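Fludport and the outrage business: your questions

September
By Olanrewaju Uzor

I keep getting the same emails about the Fludport channel and its war on violent games. Answers to the usual ones follow.

Is it true that Fludport got Hirano pulled from sale?

So the channel says. The shop took Hirano down for 2 days and put it back with a new age label. Fludport claimed a win, then carried on asking for donations to finish the job.
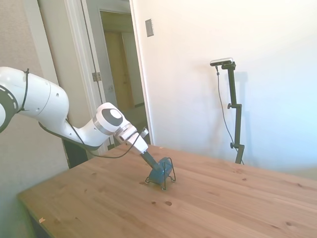 White arm over a pine table.

What about the petition with 3000 names?

I asked to see it. Rosemarie Reuter, who runs the channel's press side, sent me a list of 606. When I asked where the rest were she said they were "being processed". That was in the spring. Make of it what you like -- I know what I make of it.

Has anyone at Fludport played the game?

Aminu Bashir says he has. His video on it runs to 87 minutes and gets the ending wrong, along with the name of the main character's sister. Most of the clips come from the trailer.

Aren't you just defending the studio?

No. Estgate make dull games and their replies to critics have been childish. 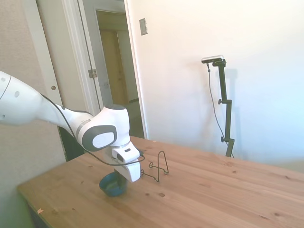
They also blocked Chiamaka Amadi for a fair and fairly mild review, and I've yet to see them say sorry for it. You can think a studio behaves badly and still want its critics to show their sums.

Will you debate them?

I said yes in the comments. They wanted to edit the recording themselves, so I said no.

Do you get paid for this?

By readers, a bit. Milau, the hosting firm, takes most of it.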